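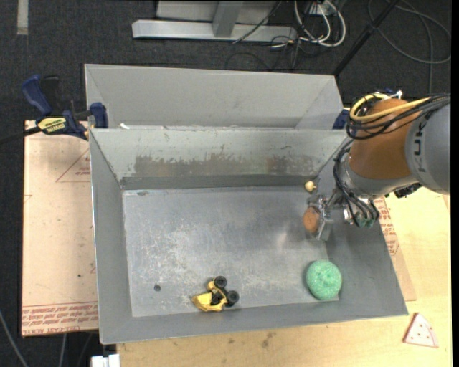 Ledesma wrote in to ask why anyone would pay for a coated bin when bare metal does the same job, and added that the coating is the first thing to go anyway. It's a fair question, and I don't have a good answer.

Gray Bins and What Becomes of Them
Posted in September, by the Ullier bench notes editor

I have been suspicious of the phrase "work-grade finish" for years. The Hellen catalog uses it on page 73, next to a bin so clean it might as well be a soup tureen. Nekeo prefers "built for daily use" and leaves the days out of it. So this page is about one gray sheet-metal bin on a light wooden tabletop, with a second one right behind it.

The back wall is where I'd look first. There's a long brownish-gray patch along the lower part where the coating has been scraped away, with a darker band under it. Catalogs like to show you the outside.

The floor has whitish scuffs, fine scratches and some cloudy patches. I can live with that. A floor is for putting things on, and the mint-green ball-like thing in the front corner won't mind.

Sloping walls are sold as a way to make small things easier to pick out. Maybe. My own experience is that round things go to the bottom of the slope and stay there, up against the corner, where your fingers fit worst.

Hellen says its finish is good for 2000 hours. Hours of what, I'd like to know. I wrote to them 11 weeks ago and got back a brochure.

Readers with an old bin and a strong opinion can send both to Ullier. Unused bins, please keep those to yourselves.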